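Memoirs about growing up on boats — what next?

tsikata_reads
Finished The Clorngate Year last night and would like something similar. It's Florian Deschamps writing about two winters on his father's barge, from when he was ten. I liked that he doesn't tidy his father up. Any suggestions? Not sailing manuals, please.

Deltora38
Read it in January. The first half is very good. After they leave the Inen moorings it drags, and chapter 19 is mostly a list of repairs. I skipped to the sister's letters.

tsikata_reads
Chapter 19 was my favourite. The repairs are the only time the two of them talk to each other. 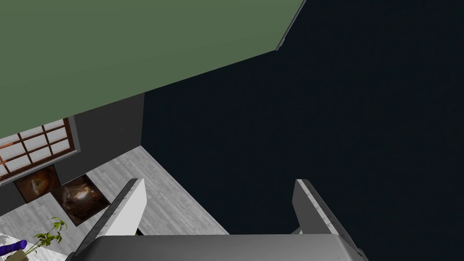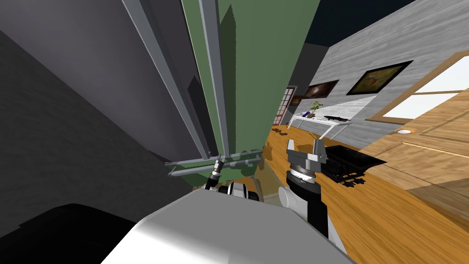 If you skip it, the row at the lock in the next chapter makes no sense. He brings up the bilge pump and his father goes quiet, and you only know why from the repairs.

hollowbank
Agree with tsikata on that. My problem is the dialogue. I don't believe anyone remembers whole conversations from when they were ten. He should have said at the start that he'd made some of it up.

Deltora38
He does say so. It's in the note at the back, page 2 of it in my paperback.

hollowbank
Mine's the library hardback and there's no note. Maybe it was added later. I'd still want it at the front.

marl_and_co
Every memoir does this. I don't mind as long as the big things happened. I minded the ending more — five pages on the funeral and then it stops. We never hear if the mother read any of it.

tsikata_reads
She's thanked in the acknowledgements, so I took that as a yes.

marl_and_co
Could be. My aunt is thanked in a book she can't stand.

hollowbank
Back to the question, I'd try your library's local history shelf. Ours has a few canal memoirs printed by small presses. The writing is rougher but they're short.

tsikata_reads
Thanks, will look at the weekend. Deltora, do give chapter 19 another go.

Deltora38
Might do. I've lent it out at the moment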